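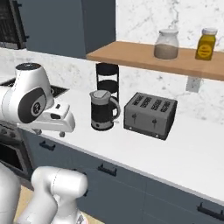
Figure 2. Kitchen scene from the Trovitow simulation kit, with the gripper of one arm pointing toward the kettle.

4.1 The kitchen scenes

Trovitow is sold by Akaden as a simulation package for groups that want to test household manipulation before buying hardware. We reviewed the standard license, which comes with 63 kitchen layouts and a task list for each. The layout in Figure 2 has a kettle, a four-slot toaster and a two-tier wire stand on a white counter, with a shelf mounted above them. We used it for all the kettle tasks reported in this section.

Each task was run 67 times with the controller supplied by the vendor. Start positions of the arm were drawn at random within limits set in the task file. We left those limits at their default values. A run ended when the goal was met or the time limit passed.

The kettle handle is curved and sits on the right side of the body, while in this layout the arm comes in from the left. The default planner often chose a path over the lid, and many runs stopped when the wrist touched the wire stand behind the kettle. Moving the start position 10 cm back from the counter edge removed most of these stops. The manual does not mention this setting. Dunne and Calvo found it in the sample files for a different layout.

We use cookies to improve your experience on this site. By continuing to browse you agree to our use of cookies. Accept | Manage settings

Contact behavior was acceptable for rigid objects. Lids and toaster levers were less reliable, and in several runs a lever passed through its housing when pushed at an angle. We reported the fault to Akaden in May and received a patch, but the results in Table 2 were produced with the version we bought.

Setup took one working day on a desktop machine. Editing a layout requires the separate Cuesta editor, and its license is priced per seat. Groups that only need the supplied kitchens can do without it.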